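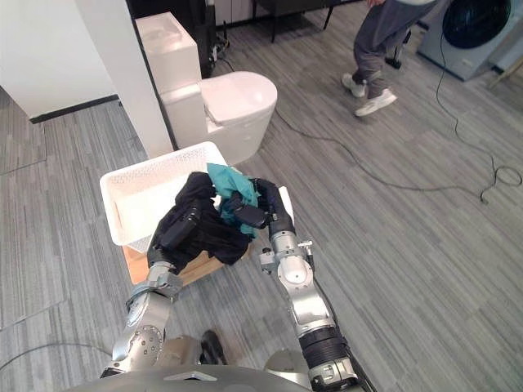
Figure 6.1 Dark and teal garments at the front edge of a white laundry basket.

Chapter 6
Laundry, Fittings and the Working Room

Learning aims

By the end of this chapter the student should be able to prepare a mixed basket for washing, place the basket at a suitable working height, and carry out a simple check of the bolts and nuts on household equipment. The practical task at the close of the chapter carries 80 marks, of which 67 are given for sorting and handling.

6.1 Preparing the basket

Clothing is sorted by colour before anything else. Navy and black items are set apart from lighter or brighter cloth, as dark dye may pass from one garment to another in the wash. Each item is lifted singly, shaken out and turned the right way. A garment that hangs over the rim should be taken first, so that it does not drag the rest on to the floor. Raising the basket on a box, as in Figure 6.1, reduces bending. The box must stand level. 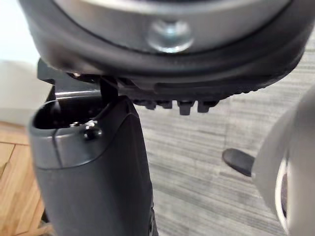

Routine inspection of fittings belongs to the same period of work as the laundry itself, and students often leave it out. Pietrzak recommends that it be done once in May and again before winter. Begin with the parts that are rarely looked at, particularly undersides. Figure 6.2 gives a close view of a rounded silver bolt head at the centre of a grey face, with a black rubber rim curving round it. In a fitting of this kind the bolt should be tried for movement and the rim wiped along its whole length, including the gaps between the small tabs below it, where dust is easily missed.

6.2 Nuts and brackets

Hubert Marciniak's method for the Cemell course asks two students to work together, one holding the piece steady and the other testing each nut by hand. Any nut that turns is noted on the record sheet before it is tightened.

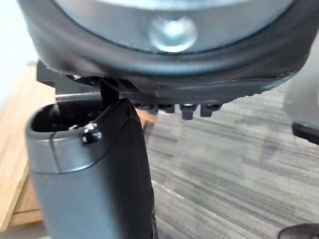
Figure 6.3 Four hex nuts on the underside of a black bracket.

Nuts set in a row are tested in order from one end. Record sheets are kept with the laundry notes for section 6.1.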